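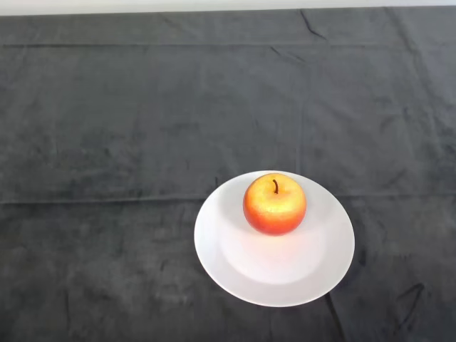

An apple by itself on a plate is a different thing from an apple in a bowl, one diner at Draltlow told us, since the one in the bowl is for the room and the one on the plate is for you. She said it in passing while looking for her glasses, and we have come back to her remark so often in writing up this work that it seemed only fair to let it open the section.

4.2 The single piece of fruit

Most of what has gone before in this paper deals with cooked meals, where the plate is full and the eye has plenty to sort out. The fruit plate asks for less. We kept the setting plain on purpose: one apple, a white plate, a dark grey cloth over the table (Figure 2). The Lelotine dining room normally has a patterned tablecloth, rather a cheerful one, and we were sorry to put it away for the trial, but small flowers and small pieces of fruit do compete with one another, and several of our older diners had mentioned it without being asked.

White on dark grey gives a strong edge, and an edge is a kind thing to offer someone whose eyesight is going. The rim shows where the plate stops and the table starts. We had expected the benefit to end there, with people finding the plate sooner and setting their cups down well clear of it. What we hadn't planned for was how much they would talk about the apple. Over October we served 622 fruit plates between the two dining rooms, and the notes taken at the tables are full of remarks about colour: too yellow, nicely red on one side, like the ones we used to get at the gate, a bit speckled but that's a good sign. With the patterned cloth the same kitchen had been serving the same sort of apples, and the notes from those weeks barely mention them.

We should be careful here. A change of any sort gets people chatting, and the grey cloth was a change. It was also a fairly sombre one, and 94 of the plates have a comment beside them about the cloth and nothing whatever about the fruit (a good many of these are rude). A longer trial, of 1,000 plates or more, would let the novelty wear off and give us a better idea of what is left once it has.

The choice of apple matters too, probably more than we allowed for when we sent in the order. An evenly coloured one sits very tidily on a white plate and looks a little like a picture of an apple. The ones that drew people in had uneven skins, with yellow running into orange and red, and a bit of stem left on. Stems came up a surprising number of times in the notes. Some diners liked to turn the fruit by the stem before deciding whether to eat it, and where it had gone missing they turned the plate around, looking for it.
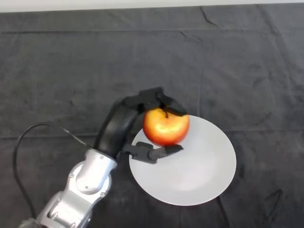

Placement on the plate gave us more trouble than it deserved. Our serving sheet asked for the apple in the middle of the well, stem up, and a round fruit on a smooth dish has its own views on the matter. The kitchen at Draltlow took the instruction seriously and spent some minutes each morning nudging apples back to centre. Lelotine let them sit where they settled. We compared the two sets of notes and could find no difference worth reporting, so the instruction has been dropped from the revised sheet, to general relief in the kitchen.

Plate size is another question, and one we can only partly answer. A broad rim leaves a good deal of bare white around a single apple, and we had worried that it might look mean. A few diners did ask what else was coming. Most seemed to take the space as a place for the knife, the peel and the core, and used it that way, which is a sensible argument for keeping the larger plate even when there is so little to put on it. The matter of sliced fruit, which browns and needs a different sort of attention, is taken up in Section 4.3.

Contact the corresponding author | © 2025 Prajapati Papers on Food and Dining | Published 20 April 2025 | Back to top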